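About Gilton Tattoo

Who we are

Gilton Tattoo is a licensed tattoo studio with four working stations and a separate room for consultations. It was opened by Consuelo Camacho and Noboru Tsuji, who had shared a booth at another shop and wanted a place where drawing time was part of the schedule. Miyuki Mizuno joined later and handles most of the lettering and fine line work. Karthikeyan Panicker runs the front desk and the booking system.

What we do

Most of our work is custom. A client sends a short written request with the size, the body area and any reference drawings. The artist replies with a price range and a date for the consultation. Stencils are made at full size and test-placed on the skin before any ink is poured. If the placement is wrong, the stencil is wiped off and applied again at no charge.

We also do cover-ups, scar work and touch-ups. Touch-ups on our own tattoos are free for 365 days after the first session. We do not tattoo anyone under 18, with or without a parent present.

Hygiene and equipment

Needles and cartridges are single use and are opened in front of the client. Grips, trays and power supplies are covered with barrier film, which is replaced between clients. Each station has its own sharps container. All artists hold current training in bloodborne pathogens — certificates are posted at the front desk.

Ink lot numbers are written on the client record and kept on file. Clients may ask for a copy at any time.

Prices

The shop minimum is $100. A half-day session is $465, including the drawing and one revision. Further revisions are billed by the hour. Deposits are taken off the final price and can be moved to a new date once, with two days' notice.
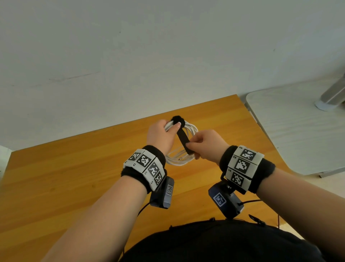 Training

The studio takes one apprentice at a time. Renji Shimada is the current apprentice and works under Noboru. Apprentices practice on synthetic skin first and tattoo clients only with an artist at the station. Applications open in January. Send a portfolio of drawings on paper — photos of tattoos are not required.

Visiting

The door opens at 11 a.m. and the last consultation starts at 6 p.m. Walk-ins are taken when a station is free. Street parking is metered until 5 p.m.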